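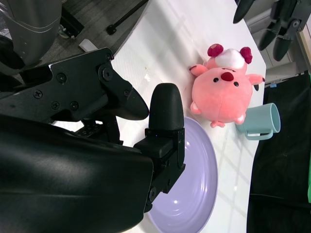
Spent my evening reading product reviews for kids' plates and cups, which is how you know you're past 30. I have complaints.

The Trarkby toddler plate has 1,166 reviews and a near perfect score. I read a lot more of them than I should have. Want to guess how many people had owned it longer than a week?

"Just arrived, looks great, five stars." That's a review of a box. Come back after it's been through the dishwasher every night until June and then tell me how many stars.

Also a surprising number of these folks write the same sentence. "My little one adores the fun color." Fine, maybe kids really do adore the fun color. Mine would eat off a roof shingle if there was ketchup on it.

So I filtered down to reviews with three stars or less. 137 of them. Way better reading. People who are annoyed give you details -- how it stacks, whether the rim chips, what happens in the microwave.

Except some of those are junk too. One star because the mailman left it at the wrong door. One star because it was a gift and the niece already had one. What is the plate supposed to do about that?

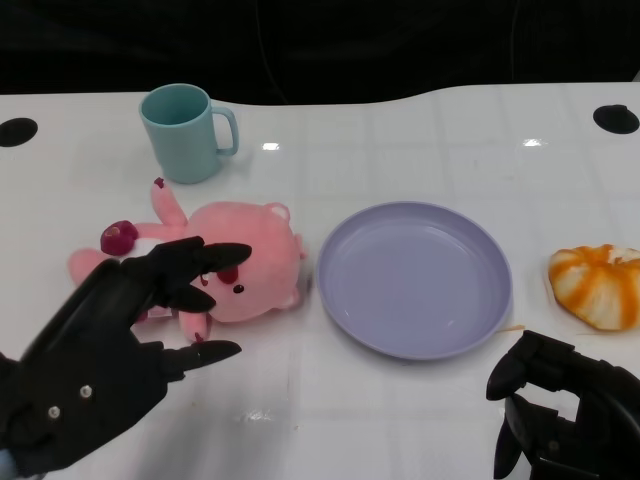 CUPS AND MUGS

Moving on. Ornen says its kids' mug is "virtually unbreakable." Virtually is doing a lot of work there. I'd like to meet the mug that lost.

Udora makes one that looks the same to me and costs 2 dollars less. Its page has 336 reviews, and a bunch of them are talking about a lunch box. Somebody swapped the product and kept the stars. I don't know how that's allowed.

I wrote to the store and asked. Got a form reply thanking me for my interest in lunch boxes.

And then there's Villalobos, the site that "tests everything so you don't have to." Their top pick, their budget pick and their runner-up all have a buy button. I went looking for the part where they say how they tested. It says "hands-on." Okay. Hands on for how long? Doing what?

I'm not saying they made it up. I'm saying if you dropped a mug 50 times you'd probably mention it, I would never shut up about it.

Anyway I still haven't bought anything. Going to the thrift store, where the plates have no reviews and you can pick one up and look at the bottom.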